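We use cookies to improve your experience. Accept | Manage settings

Lillby's new outdoor sculpture show wants you to feel small. Flerker, the studio behind it, has hung 631 paper moths over the old Jardine greenhouse and calls the result a meditation on loss. I walked under it for 200 feet and mostly thought about rain. The wall text runs to 500 words – far too many for moths. 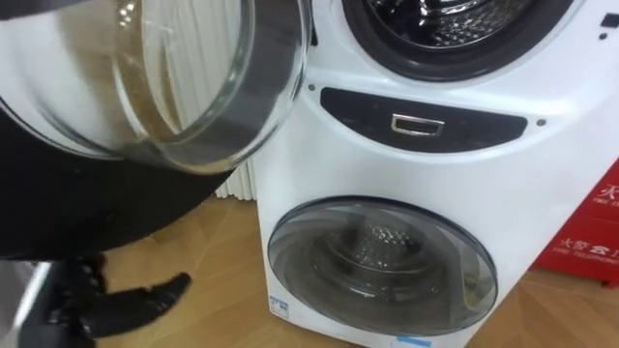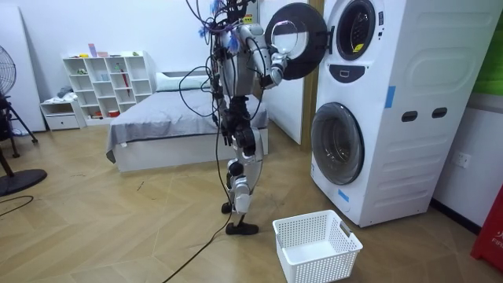
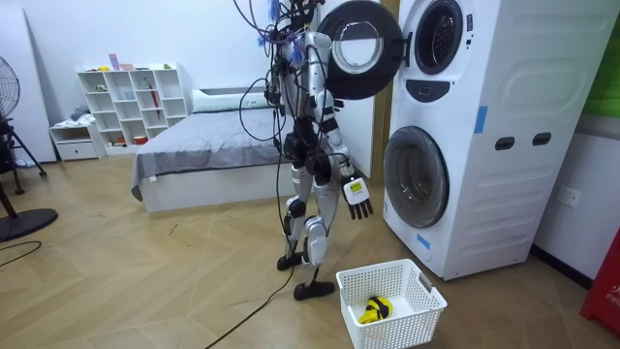
The Cidness room is better. It has eight clay bowls, no text and a bench. I stayed there longer than I meant to, and I still doubt it needed a $20 ticket.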